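Ticket: Plikby bilingual edition – facing pages out of step in e-book export
Reported by: Solange Carré
Component: Gromuveck export, fixed-layout and reflowable
Status: Resolved 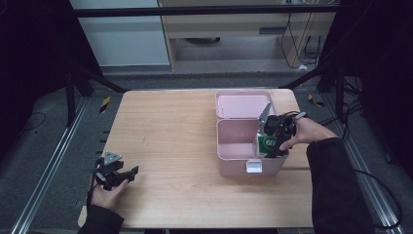
Problem
The collection sets each Breton poem on the left with the French version on the right. In the print PDF all pairs are correct. In the reflowable e-book, the pairing fails from poem 13 onward: each French text appears opposite the next Breton poem. The fixed-layout file shows the same fault.

Environment
Source is a single Werico manuscript, 3,618 lines including titles and blank lines. Export profile is "Parallel verse". No custom style sheet.

Steps to reproduce
1. Open the manuscript and select the "Parallel verse" profile.
2. Export to either e-book format.
3. Go to poem 13 and compare the two titles.

Log
11th May. Reproduced on a clean install. Deleted the export cache and ran it again, same result.

Checked the title markers in both language streams. The French stream has one marker fewer than the Breton. Poem 12 is in two parts, and the Breton second part begins with a line styled as Poem Title. In the French the same line is styled as Section Number.

The PDF route pairs by page break and ignores title markers, so the print proof did not show the error.

Changed the Breton line to Section Number and exported again. Pairs now match to the end of the book. The contents list dropped the extra entry as well.

Second fault found during the check: in five poems the stanza breaks are missing from the French. The translator's file used two soft returns in place of an empty paragraph, and the export collapses these to one. Replaced by hand. Search and replace is not safe here – some of the prose notes use double soft returns on purpose.

Reply from Solange Carré
Pairing confirmed on my reader. The long lines in the last sequence still wrap flush left when text size is set above 100 percent. Print has a hanging indent there. Can it be kept?

Reply from Marty, support
Yes. Set the indent on the Verse Line style and remove the tabs. Tabs are discarded on export. I have done this in the copy attached to the ticket; please compare it with the April proof before you replace your own file.

Open items
Request logged for a warning when the two streams have unequal title counts. No release assigned.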